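Offside, again, and a word for the linesman

17 Mar 2026

I promised myself I'd write about something cheerful this month, maybe the new canteen menu or the under-tens and their magnificent socks, but I've had four emails about the disallowed goal against Berhe and I suppose I'd better get it off my chest.

For those who weren't at the ground (and with a crowd of 277 that's most of the suburb), we were a goal down with two minutes left when Craig Geddes got his head to a corner and put it in off the post. Lovely header. Half our bench was on the pitch, my thermos was all over my good trousers, and then up went the flag. Offside. Their keeper took the free kick about as slowly as a free kick can be taken, and that was the match.

Now, I was standing level with the six-yard box and I thought Craig was on. I still think so. But I've been following this club a long time and I've thought we were onside for pretty much all of it, so weigh that up as you like. My neighbour at the fence, who supports Distell and had only come along for the sausage sizzle, reckoned he was off by a boot. We had a good long argument about it and neither of us budged.

What bothered me more was the carry-on afterwards. The linesman was Kidus Chala, who is in his first season running the line in the seniors, and he copped a fair bit walking back to the sheds. A few of our own people followed him most of the way there. He's a polite young bloke doing a cold job for petrol money, and he had one look at it, at full speed, with eleven people in front of him.

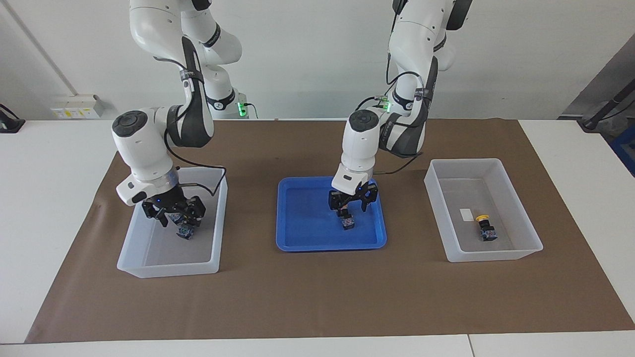 I did go over and say thanks to him once things had settled down, and he told me he'd happily talk through any decision with anybody who asked nicely. I thought that was more than generous. If the league wants to keep its young officials it could start by having someone walk them to the car park, and we could start by keeping our mouths shut for fifty metres - me included, because I wasn't exactly silent when the flag went up.

Anyway, it's Trokex away next, on that dreadful sloping pitch of theirs, and Craig has a sore ankle but says he'll play. I'm bringing a spare pair of trousers and a thermos with a proper lid. Give me a wave if you're coming, I'll be up the high end.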